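Moving the pantry to the back hall

Mar 4, 2005

We finally emptied the kitchen cupboard over the stove. It was too warm up there and the crackers went stale within days of opening. The back hall stays cool most of the year, so I bought a shelf unit from Lamero and spent two evenings on it.

The unit cost 247 with delivery. The instructions were poor. Ulises Vergara came over to hold the uprights while I put in the screws, and we had one side on backwards before we noticed.

Snacks

Tall cans of chips never fit in the old cupboard. They had to lie down, and they rolled. The new bottom shelf has 15 inches of clearance, so they can stand up with room to get a hand in.
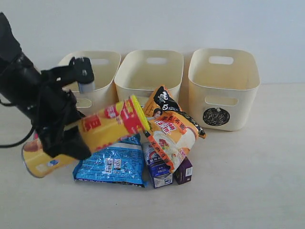 Flour, rice and beans

These are in jars now. I wrote the date on the lids in grease pencil. The rice from September had no bugs in it, but I threw out the old cornmeal because it smelled like paint.

I used to keep flour in the freezer. I may go back to that in the summer.

Small stuff

Packets of yeast, gravy mix and tea are the things we lose. I tried shoe boxes first and they sagged. Plastic baskets with a hole in the front for a handle work better, and you can pull one out without moving its neighbor. 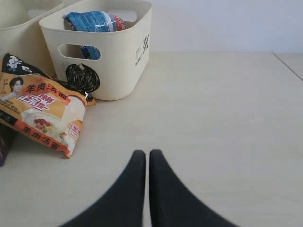
What is left to do

The top shelf still wobbles a little. Gerasimos Galanis says to screw it to the studs, and I will when I find them. The light in the hall is also too dim to read a label by. Harb has a clip-on lamp I might try.

The old cupboard is going to hold baking pans.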